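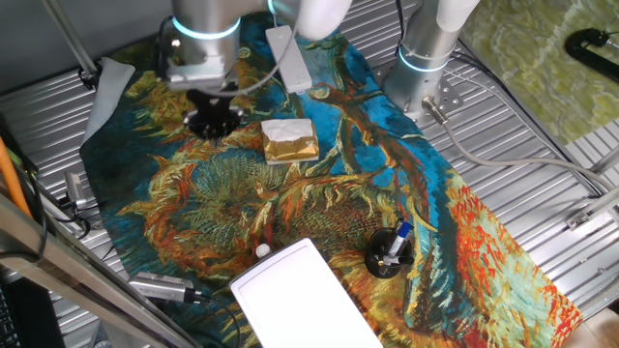

Impression réactive sur coton : dégorgement du bleu au premier lavage

Carolina Falcão
12 novembre 2025
Bonjour. Coton sergé, 2 m de long, imprimé en réactif chez Ravau, motif tournesols façon Van Gogh, fond bleu-vert très chargé. Sur une chute lavée à 40 °C, l'eau sort franchement bleue et les jaunes virent légèrement au vert. Les ocres et les rouges ne bougent pas. L'imprimeur me dit que c'est normal et qu'un rinçage à froid suffit. Je voudrais un avis avant de passer la pièce entière.

trametchaine
Un réactif correctement vaporisé ne réagit plus, mais il reste toujours du colorant hydrolysé non fixé. Il s'élimine à chaud, pas à froid. Rinçage froid d'abord pour sortir l'alcali et le sel, puis savonnage à 90 °C avec un détergent neutre, puis rinçage chaud jusqu'à eau claire. Quel grammage ?

Carolina Falcão
435 g/m² annoncés, 497 mesurés sur la chute après lavage. 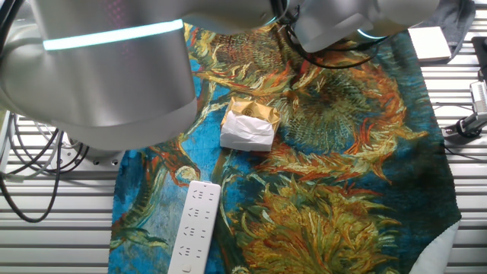
Bayram
Je ne suis pas d'accord avec le 90 °C d'emblée. Sur une toile de ce poids, avec autant de fond foncé, le colorant relargué se redépose sur les clairs si le rapport de bain est court. Deux rinçages froids abondants, un bain à 60 °C, et seulement ensuite le bain chaud.

trametchaine
Le redépôt se règle par le volume d'eau et un agent dispersant. À 60 °C on ne désorbe presque rien, on perd un bain.

Bayram
En cuve, oui. En machine domestique le volume d'eau n'est pas réglable, ou très peu. Et ton 497 contre 435, c'est du retrait : la toile n'a pas été sanforisée. À prévoir avant de couper les ourlets.

indigo_sec
Pour vérifier : fer chaud sur la chute humide, prise entre deux morceaux de coton blanc. Si le blanc tache, il reste de l'hydrolysé. J'utilise le Pamener comme dispersant, l'Ovo mousse trop en machine.

Carolina Falcão
Merci. Je fais l'essai au fer sur la chute, puis le protocole de Bayram sur une moitié et celui de trametchaine sur l'autre. La pièce entière attendra février s'il le faut.
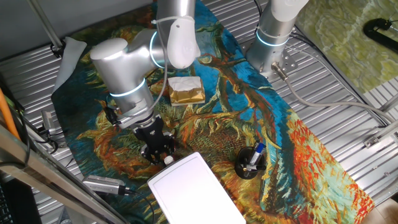 Motif tournesols façon Van Gogh, posé sur plateau métallique nervuré.

trametchaine
Pense à noter la dureté de l'eau. Au-delà de 15 °f, ajoute un séquestrant au savonnage, sinon la comparaison ne vaut pas grand-chose.

Bayram
D'accord sur ce point. Et même durée de bain pour les deux moitiés.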